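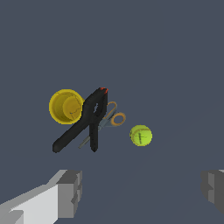 The question we brought to Gilani was a short one. Can a machine clean up a garage bench yet? The engineer who runs the Plerkeck project there laughed, got up, shut the door on the compressor noise and sat back down.

"No," she said. "Next question."

Then she talked for most of an hour.

Gilani has the upper floor of an old shoe factory in Woltville, built 1962, bad elevator, good light. Downstairs they still do contract packing. Upstairs it's software mostly, plus two real arms that were both switched off when we visited. Plerkeck is the name for the tidying work. The idea is simple enough to say out loud. Stuff on a surface, arm picks it up one thing at a time, puts it where it goes. Kitchen counter, workbench, returns desk at a store.

A lot of it happens in simulation first. Gray surface, a few objects, an arm. We asked if that wasn't cheating.

"It's cheap," she said. "I can run it all night and nothing breaks. If I drop a real cup I need another cup."

So which objects? She likes the boring ones. A tennis ball, a pair of scissors, a spring clamp, something yellow to drink or eat out of. The ball is the easy one. Round, sits off by itself if you're lucky, and it doesn't matter which side you come from. "A ball forgives you. Scissors don't forgive anything."

Scissors under a clamp is what she'd give anyone who tells her this stuff is solved. You and I would lift the clamp off, no thought at all. The machine has to work out that there are two things there and that one is lying on the other. And black handles over thin gray blades on a gray surface, good luck. "It sees the orange loops and gets very confident," she said. "Then it pulls, and here comes the clamp too. Sometimes the cup goes with it."

They keep score, of course. The last batch was 2554 simulated runs, mixed clutter. She wouldn't give us the success rate. Asked twice. What she did say is that the ball numbers are good and she's stopped showing them to visitors, becuase they come away with the wrong idea.

How about speed? Slow. Her own kid can clear a table in the time the arm takes to plan the second grab, and her kid isn't fast. On a shop floor that kills it, she thinks, at least for mixed bins. Same part every time, same spot, that's been done for years and done well. Mixed junk is where the money would be and also where it falls down.

"People see a hand close on a ball and they think dishes," she said. "Dishes are wet. Dishes are stacked. There's a fork in there somewhere."

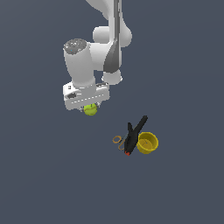

One reader, writing in after our last piece on home robots, asked why anybody bothers with hands at all, when a dishwasher has no hands and does the dishes fine. Build the chore into the box, the letter went on, and quit trying to copy a person. We read it to her.

She'd heard that one before and mostly agrees with it. "Sure. The dishwasher is the best household robot there is. Who loads it, though?" Loading is the whole job, in her view. Same with laundry. The washing got automated ages ago and the folding and carrying and finding the other sock did not.

There's a trial planned at a hardware store in Flarunville, in July if the mounts get here. Returns counter, after closing, 600 items picked out by the store. Paint rollers, tape, hinges in torn packs. A person stays next to it the whole time with a stop button. She expects to be embarassed by the hinges.

Would she buy one for her own house? Long pause. Not this year, not at that price. For her father maybe, who has trouble bending, if all it did was pick things up off the floor and set them on the table. Five kinds of things would be enough. Glasses, slippers, remote, pill box, phone.

"That I could almost promise," she said. "Almost. The glasses worry me."

And the garage bench? She has one at home. Nothing on it has a place, she said, so even a perfect arm would just stand there holding the clamp. You'd have to tell it where things go, and she doesn't know herself.

Somebody knocked then, a batch had stopped partway. She took her coffee and went to look.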